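Skernden, module « Entrée » : notre avis

Le module « Entrée » de Skernden s'ajoute à un humanoïde à deux bras et lui apprend à ranger les chaussures. L'abonnement coûte 300 euros par mois, la licence définitive 3 288 euros. Nous avons pris l'abonnement en février, avec Yiğit Canpolat pour les réglages.

L'installation demande une matinée. Il faut déclarer le meuble, ses niveaux et la zone de sol à surveiller. La notice, traduite trop vite, confond « étagère » et « palier » à deux endroits. 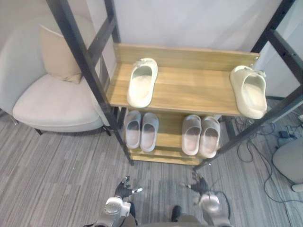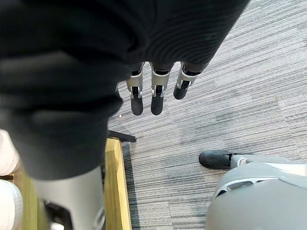 Côté mains, le module gère bien les semelles épaisses. Les modèles souples, type ballerine, lui posent plus de difficultés : il les pince trop haut et les repose de travers. L'appariement se règle par couleur ou par forme. Nous conseillons la forme, plus fiable le soir sous une lampe.

Le temps d'exécution reste long. Comptez plus de 18 minutes pour une entrée de famille, pendant lesquelles il vaut mieux ne pas passer devant le meuble. Le journal d'activité est clair et s'exporte sans difficulté.

Pilar Sepúlveda, au support, a répondu le jour même à nos deux questions.

À ce prix, l'abonnement se défend pour un showroom ou un hôtel. Pour un particulier, nous attendrions la prochaine version.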